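Liltora grip fault

The Liltora grip fault was a failure in the automatic suturing program of the Liltora surgical robot, found during bench work on tissue at the Plalness laboratory in Lomstead. Every so often, part-way through a row of stitches, the jaws would ease open a touch too soon and the thread would slacken. 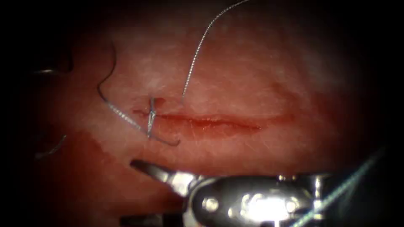 Cause and repair

Rachid Gaber, who had looked after the arms for years and was very fond of them, traced the trouble to a worn cable that let the jaw angle drift after 26 runs or so of the routine.
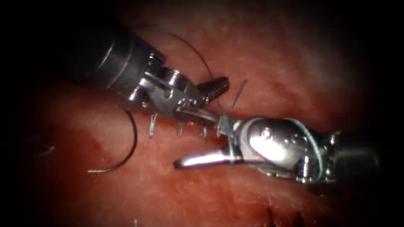
Ehab Alaoui then rewrote the grip check, so that the arms now stop and wait for a person whenever the two angle readings disagree, and cables are changed well before they can stretch. The revised program went into use on 22nd June.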